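Titilayo Odukoya has taken table service at the Priston training centre for six years. When we met on a Thursday morning, she had already set out the practice room for the new intake and was checking her list against the store cupboard.

The centre prepares trainees for work in hospital dining rooms, residential homes and conference venues. Over 2,000 people have passed through its courses, and Ms Odukoya estimates that most of them arrived believing they knew how to lay a table.

"They do know, at home," she said. "At home you put the plate where you like. In a dining room with long tables, one plate out of line shows from the door."

Her method is a plain one. The practice tables are marked out in blue tape, with strips running both ways to form a grid. Trainees place one item at a time and work within the cell they are given. Cutlery comes later in the course, once dishes can be set down quietly and in the right place.

The idea came from her colleague Kelechi Sani, who joined from the Jibrin conference hall and now teaches the afternoon group. Mr Sani had used chalk lines on a cloth there and found that they rubbed off on sleeves.

"Tape stays where you put it," he said. "It does wrinkle, and my lines are never as straight as Titilayo would wish, but the trainees can see a boundary and they respect it."

Asked whether the grid made people dependent on it, Ms Odukoya said that the tape is lifted in the final week. Trainees are then assessed on a bare table in room 709, with three attempts allowed. She keeps no record of how long each attempt takes.

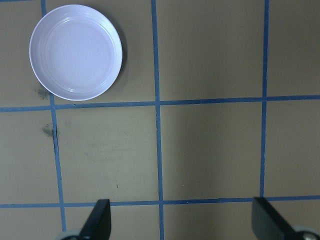

**Priston Training Centre | Department of Catering and Table Service**

The first exercise uses a single round white dish, shallow and empty, set inside one cell of the grid. Ms Odukoya prefers a dish with a raised rim for beginners - it gives the fingers something to hold without touching the centre.

"I ask them to leave it alone once it is down," she said. "The habit of nudging is very hard to break."

The centre bought its present stock of crockery from Skameo and replaces pieces as they chip. Mr Sani would like a second size of dish for the spring course, and a request has gone to the Narnard office, which handles purchasing. Applications for the afternoon group remain open until the end of November.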